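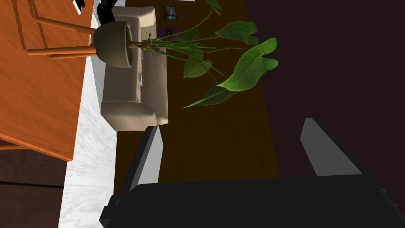 O manuscrito fechado na vitrine

Trabalho com livros antigos há poucos anos e escrevo em português, língua que aprendi já adulta. Peço paciência se alguma frase ficar dura.

No mês de janeiro visitei a coleção Voß, em Prustmont, para consultar um livro de orações copiado à mão. Tem 22 linhas por página e uma encadernação em pele muito gasta na lombada. Deixaram-me vê-lo durante 60 minutos, através do vidro, aberto sempre na mesma folha. As outras folhas, disseram-me, estavam bem descritas no catálogo.

Li o catálogo. A descrição é correta e ocupa quatro linhas. Não menciona as notas na margem, numa segunda mão, que eu via perfeitamente do outro lado do vidro.
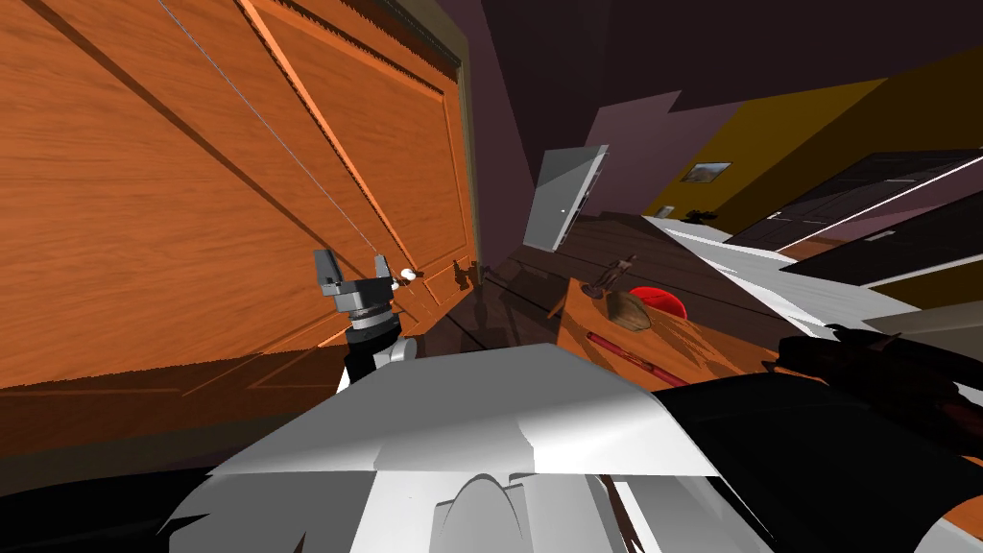
A minha opinião é que um manuscrito deve ser manuseado, com cuidado e com regras, por quem o sabe ler. Compreendo o medo dos conservadores. A tinta corrói o papel, e a pele seca parte-se quando se abre o volume demasiado. Mas um livro que passa 100 anos fechado também perde alguma coisa, porque morrem as pessoas que sabiam decifrar aquela letra.

A minha colega Hinata Arai não concorda comigo. Para ela, boas reproduções bastam em quase todos os casos, e cita a biblioteca de Zakport, que já fotografou 200 volumes. Uso essas fotografias todas as semanas e agradeço-as. Contudo, nelas não consigo contar os cadernos, nem sentir se uma folha foi substituída, nem procurar a marca de água contra a luz.

Voltei a escrever à coleção na quarta-feira. Pedi duas horas, uma mesa e uma almofada para o livro.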